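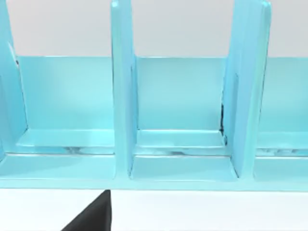

Sim render, rack task, fingertip at the base rail.

3 replies | Print | E-mail this thread

plostthorpe_sim
Trained on 1,000 sim episodes with random rack color. Success on the middle slot is 80 percent in sim. Liner policy, stock settings.

adby14
How many trials? With 14 that number means little.

plostthorpe_sim
422, fixed seeds.

wasilewska_lab
Fine, but I don't buy color as the cause. Those ledges are glossy. Rerun with matte surfaces before crediting the randomization.

adby14
Disagree. Vary the lighting first.

Shares: 0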